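Review: the Irkeo table-clearing arm and planning software at Ferside

Prepared for members of the Arum catering and hospitality network

Ferside is a residential conference house with 51 bedrooms and one large dining room. It has used the Irkeo arm in its service area since October. The network asked for a review of the product before other member houses placed orders, and in particular for an account of what it has meant for the dining room staff. This review covers the arm itself, the planning software supplied with it, and the changes to rotas and duties that followed.

The reviewer spent 6 working shifts at the house, including two breakfasts and one late dinner. Staff were interviewed singly and without their managers. Irkeo answered written questions on maintenance and safety settings but had no sight of the text before publication.

What is supplied

The package consists of a single jointed arm with a two-fingered gripper, a fixed stand, a control cabinet and a licence for the planning software. Installation at Ferside was carried out by Vandenberghe, a contractor which also holds the service agreement. The work took two days, during which the dining room remained open at one end.

The arm is intended to lift used tableware from a table and place it in racks for the dishwasher. It does not wash, dry or put away. Glasses with stems are excluded under the operating instructions, as are knives with an exposed point. Buyers who expect a complete clearing service will be disappointed, and the sales literature could be plainer on this matter.

The planning software

Most of the staff's contact with the product takes place through the software. A supervisor builds a model of the room, sets a table in it and rehearses the clearing sequence on screen before the arm is allowed to perform it. The library of rooms and furniture is adequate. Tableware can be placed freely and at any angle, and the house was able to add its own serving dishes after some correspondence with the supplier.

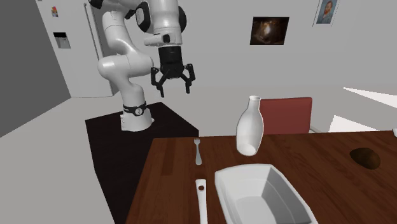
Does a house need a technical specialist to plan a clearing sequence?
Competent supervisors can manage it after training, provided that they are given time during the working day to do so. At Ferside the two supervisors who plan sequences were each given a half shift a week for this purpose, and both considered it sufficient.

The rehearsal function is the strongest part of the product. It identifies movements that would bring the arm too close to a chair or a wall, and it allows a supervisor to change the order in which items are lifted. Its weakness lies in the handling of flat cutlery. Forks and spoons lying close to a dish are often approached from a poor angle, and the supervisor must correct the path by hand. Saving a corrected path under a new name takes 11 separate steps, a figure which several members of staff quoted to the reviewer unprompted.

Performance in service

Plates, bowls and serving dishes were handled reliably during the shifts observed. Bottles and narrow vases were also lifted without difficulty when they stood clear of other items. Speed is moderate. An experienced member of staff clears a table faster than the arm does, and the house makes no claim to the contrary. The benefit is felt at large breakfasts, when the arm continues with the racks while staff attend to guests.

Noise was acceptable at the stand and could not be heard in the dining room with the door closed. The stop button is well placed and was tested daily.

Effects on staff

No post was removed at Ferside as a result of the installation. This had been agreed in writing beforehand, and the reviewer recommends that other houses make the same commitment before any order is signed. Two part-time porters moved to front-of-house duties with a revised grade. One of them welcomed the change. The other would have preferred to remain in the service area and has asked for the arrangement to be looked at again.

Staff reported less lifting and fewer trips with loaded trays. They also reported a new kind of tiredness, caused by having to watch the arm and serve guests in the same period. Dirk Stevens, dining room manager, accepted this point and has since altered the breakfast rota so that one named person is responsible for the arm and has no other duties while it is running. "We had treated supervision as something people could do in passing," he told the reviewer. "It is a job and it has to be on the rota as one."

Training was the most frequent cause of complaint. The supplier's course is designed for supervisors, and general staff received only a short talk on safety. Several asked for a proper explanation of how sequences are planned, partly for interest and partly because supervisory posts now require it. The house has agreed to open the course to all grades.

Costs

The service agreement with Vandenberghe allows for more than 200 hours of running between inspections. Replacement finger pads are charged separately and should be included in any budget. The software licence is renewed yearly, and there is at present no discount for houses within the network.

Assessment

The product is recommended for larger houses with a steady breakfast trade and a separate service area. It is not recommended for small dining rooms or for houses which cannot release supervisors for planning work. The cutlery fault and the saving procedure have been reported to Irkeo, and the supplier has said that both will be addressed in the next version of the software. Member houses may arrange a visit to Ferside by writing to the dining room manager. Visits during breakfast service are limited to two persons.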